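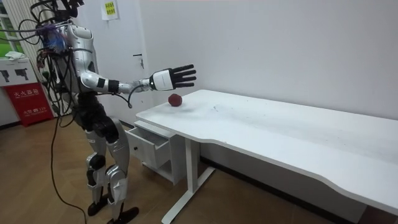 図1 第2作業室、白色天板の机

染色堅牢度試験 作業記録 5月 午前の部
記録:Duyên Hà 確認:Phong Lại

1. 目的
Melolcombe工房より預かった藍染綿布について、洗濯および摩擦に対する色落ちの程度を確認する。前回の記録では媒染の有無による差が判然としなかったため、今回は試験布の裁断方向をたて糸方向に統一した。

2. 試料
藍の濃度を変えた綿布5種。いずれもĐinh染色所で糸の段階から染めたものである。布端に油性ペンで記号を付したところ、濃色の2種では判読が困難であった。次回からは白糸による縫い取りに改める。
なお、台帳番号352の布は耳の部分に染めむらが認められたので、中央部のみを使用した。

3. 洗濯試験
中性洗剤を溶かした温湯に試験布を浸し、添付白布とともに撹拌した。洗剤はPlekudoの備蓄分を用いた。すすぎは最大8回とし、すすぎ液に着色が見られなくなった時点で終了とした。最も淡い布は早い段階で液が澄んだが、最も濃い布は上限まで薄い青色が残った。
乾燥は室内で陰干しとした。Tùng Vương氏より、窓際の竿では午後に直射日光が入るとの指摘があり、廊下側へ移した。

4. 摩擦試験
乾燥状態と湿潤状態の双方で実施した。乾燥時の白布への移染は軽微である。湿潤時は濃色の布で明らかな移染があり、特に折り目に沿って筋状の汚染が生じた。裁断後に布を畳んで保管したことが影響した可能性があるが、今回の結果のみでは判断できない。

5. 判定
グレースケールによる目視判定は、Kiều Đàm氏と記録者が別々に行い、後に照合した。洗濯試験の等級は両者でおおむね一致した。湿潤摩擦については濃色布の1点で半級の差が生じ、協議の結果、低い方の等級を採用した。判定は北側の窓の自然光によったため、曇天時の再現性に課題が残る。標準光源の借用をOlanoに照会中であり、回答はまだ得ていない。

6. 所見
染色後の水洗が不足している疑いがある。Đinh染色所の工程表では水洗の時間が季節により異なり、冬季分は短く設定されている。今回の糸がどの時期に染められたものかは未確認につき、Hạnh Đinh氏に問い合わせること。
豆汁による下地処理を施した布は、同程度の濃さの無処理布に比べて湿潤時の移染がやや少ない。ただし布の厚みも異なるため、下地処理の効果とは断定しない。

7. 次回の準備
・添付白布の補充(綿、羊毛とも)
・試験布は畳まず、筒に巻いて保管する
・すすぎ液を透明瓶に採取し、順に並べて比較する
・摩擦試験機の摩擦子に毛羽の付着あり、清掃のこと

追記 午後4時
陰干し中の布を確認。濃色布の下端に水分がたまり、輪じみが出ている。等級判定は上半分で行い、しみの部分は切り取って別封筒に保管した。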